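How I Make Street-Cart Corn Fritters at Home

I ate my first corn fritter from a cart parked outside the market in Mistcombe, and I've been chasing that crunch ever since! The woman running it, Eldana Lemma, was kind enough to talk me through her batter while I stood there burning my tongue. My version makes 16 small fritters, enough for four people (or two of us, if I'm being truthful).

Mix the batter

Stir together a cup of flour, half a cup of cornmeal, two teaspoons of baking powder and a good pinch of salt. In another bowl beat two eggs with half a cup of milk, then pour that into the dry stuff. Stop as soon as you can't see flour – a few lumps are fine. Fold in two cups of corn kernels and a chopped green onion, then let the bowl sit for 15 minutes. I use that time to wipe down the counter and set out plates.
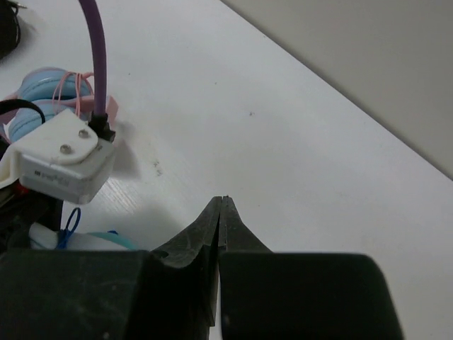 Fry in small batches

Pour half an inch of oil into a heavy skillet and heat it to 350 degrees. Drop in heaping tablespoons of batter, four or five at a time, and give them two to three minutes a side. Drain on a wire rack, because paper towels make the bottoms go soft.

Make the sauce

Eldana's is just mayo, lime juice and hot sauce. I add a little honey (she did not approve) and keep leftovers in the fridge for the next day's sandwich.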